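The Eight and the Nine

My grandmother kept her green tablecloth on the kitchen table from March until the leaves came down, and everything that mattered in that house happened on top of it. Bread was sliced there, bills were paid there, and four grandchildren learned their numbers there, each of us in turn, with the radio going and the kettle muttering behind us. By the time it was my daughter's turn the cloth had been washed so often that it had gone soft as a pillowcase, though you could still follow the thin white lines with a fingertip, and she did, up one and down the next, whenever she was supposed to be eating her soup.

She was not quite four that spring, and we had come to stay in Rastis for what I kept calling a little while. I had packed in a hurry and packed badly. There were 16 pairs of socks in the suitcase and no raincoat, and at the very bottom, under the socks, was the number board with the fish on it, because she had stood in the hallway and refused to put her shoes on until it went in.

"It has a beach," she told my grandmother, setting it down on the cloth with both arms.

"So it does," said my grandmother, who had lived six streets from the sea all her life and seldom bothered to walk down to it. "And who lives there?"

"Crabs. And the numbers."

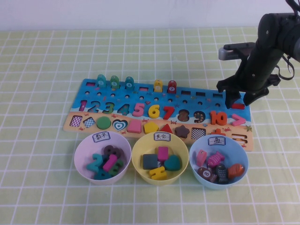

A story by Imer Thakur

They worked at it every afternoon, after the dishes and before the bus from Drerkoso came grinding up the hill. My grandmother had her own way of teaching, and it was the way she had taught me, with a great deal of gossip in it. One was thin because he never sat down to a proper meal. Two and three were neighbors and borrowed things. Seven was red in the face from arguing. I had forgotten all of this, and then I would be standing at the sink with my hands in the water and the next line would come into my head a moment before she said it.

"And where are eight and nine today?" she asked one afternoon.

My daughter looked at the two empty places for a long time. She had one of the missing numbers in each apron pocket -- it was my grandmother's apron, and it came down to her ankles -- and all three of us knew it.

"They went home," she said.

"Did they? To their own house?"

"To see if it's still there."

I turned off the tap. My grandmother did not look at me, and I was grateful. She just ran her thumb around the inside of the eight, slowly, the way she used to feel along a cake pan for a spot she had missed with the butter.

"Well, that's a long trip," she said. "They'll want something to eat when they get back. What does a nine like?"

"Toast."

So we made toast, around six slices of it, far more than anybody needed, and we ate it at the other end of the table with the good jam. The bus came and went. My daughter kept one hand in her pocket the whole time, and with the other she fed a corner of crust to the nearest crab.

"Tomorrow they might come back," she said, with her mouth full. "Or they might stay there and we come."

"Either one," said my grandmother, and passed me the knife for the butter.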